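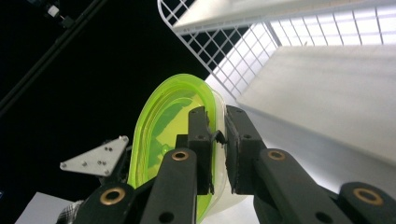 The Year I Stopped Buying Lunch

By Itzel Contreras

I should start with the number, because my sister made me say it out loud at dinner and I have not recovered. Last year I spent 2,496 dollars on lunch. Weekday lunch! Just the stuff in paper bowls with the little wooden forks. I know this because my bank sends one of those cheerful year-end wrap-ups with colored bars, and the lunch bar was taller than the one for my car.

So in January I quit, sort of. I say sort of because I've tried this before, in the way you try things when you've just cleaned out the fridge and feel powerful. I'd cook a giant pot of lentils on Sunday, eat them Monday, eat them a bit more slowly on Tuesday, and by Wednesday I'd be back in line at Zisovetti, ordering the chicken thing and telling myself it was a treat. The lentils went in the trash on Friday. I did this for years.

What changed is that I stopped making meals. I make parts now. A pan of roasted vegetables, a grain, something with protein in it, and one sauce that's a little too strong. Then in the morning I stand there in my socks and put some of it in a box. It takes me less time than finding my keys (which, to be fair, is a low bar).

The sauce is the whole game, if you ask me. My current favorite is yogurt with a lot of lemon, a spoonful of harissa, and more salt than I'd admit to my doctor. I put it on rice. I put it on a cold potato at my desk and a guy from accounting asked where I'd ordered from. Before that there was a peanut one, and before that a green one with cilantro stems and the sad half of a jalapeño. If a sauce lasts past Thursday, I didn't make it strong enough.

Let's talk about containers, a subject on which I have become unbearable. I own 54 lids. I do not own 54 containers. My mother says the bottoms went to neighbors with soup in them and never came home, and I think she's right, mostly because half of my own bottoms came from neighbors. I finally dumped the whole cabinet out one Saturday, matched what I could, and kept only what sealed when I turned it upside down over the sink with water in it. Brutal afternoon. I'd recommend it to anyone.
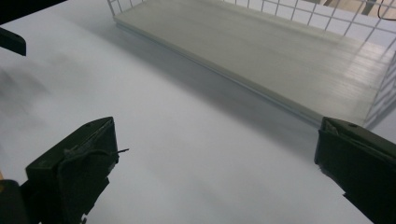
A clear surface is a good place to begin.

The other thing I'd tell you is to leave one day open. Mine is Thursday. On Thursdays I walk over to Trusisby with whoever's around and get a sandwich as big as my forearm, and I don't feel bad about it for one second. When I tried to pack all five days I lasted two weeks and got weird and resentful about hummus. Four days I can do — I've been doing it long enough now that my coworkers have stopped asking if I'm okay.

I've also made peace with repeats. My grandfather ate the same lunch at work for most of his life, a bean burrito and an orange, and he seemed to look forward to it every single time. I used to find that depressing. Now I get it! By noon I've already made so many small decisions that opening a box I packed at seven feels like somebody else took care of me.

As for the money, I'd love to report that I put it all somewhere sensible. Some went into savings. Some went into a very nice knife, and then into a second, smaller knife to keep the first one company. And my sister, who started all this, has asked for the yogurt sauce twice now. I gave it to her in a jar and told her I want the lid back too.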